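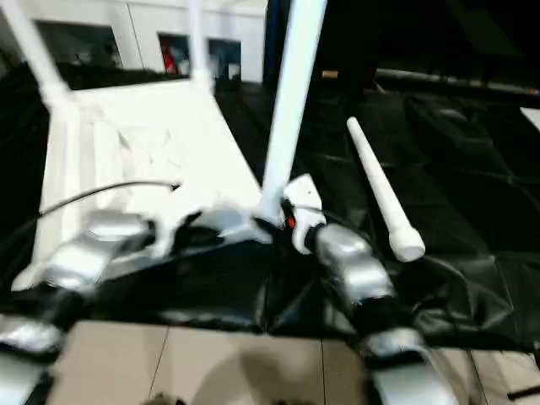 Both arms in among the white pipe, black sheet down

Forum > Student Projects > Two-arm builds

plattner_s
Thursday update from the Grumudum club! We're two weeks into the pipe task and I am having way too much fun. The idea is that both arms work together on a frame made of white plastic pipe, and the students write every move themselves. Odette Baudry's group has the left arm, mine has the right, and we argue about who gets to go first (we need a real handoff signal, I know).

kadlec_fan
Love this! What speed are you running?

plattner_s
60 percent on the long moves, 24 when anything gets close to a connector. Kids want it faster, of course.

gralberg2
I'd drop the pipe for now. Grip is your problem, and you'll learn more about it from one upright tube than from a whole frame. We lost most of May to fittings.

plattner_s
We do both! Tube practice is the warm-up - one gripper, one tube, close on it low down and hold.

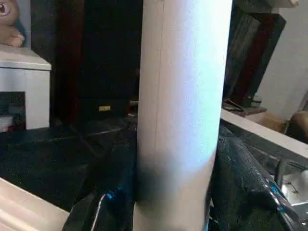
What I like about it is how fast the students start talking about pressure and angle without me saying a word. Last week one pair rewrote their closing routine twice before lunch.

gralberg2
OK, fair. I still think a frame is too much for first-years. Too many ways to bump something.

odette_b
Disagree! Mine are first-years and the bumping is how they found the bug in our elbow limits. Also, Seraina, your arm went first three times in a row.

kadlec_fan
Are you entering Sirkum with this?

plattner_s
That's the plan, if we get the handoff sorted. Will post the code once Odette's group stops renaming my variables.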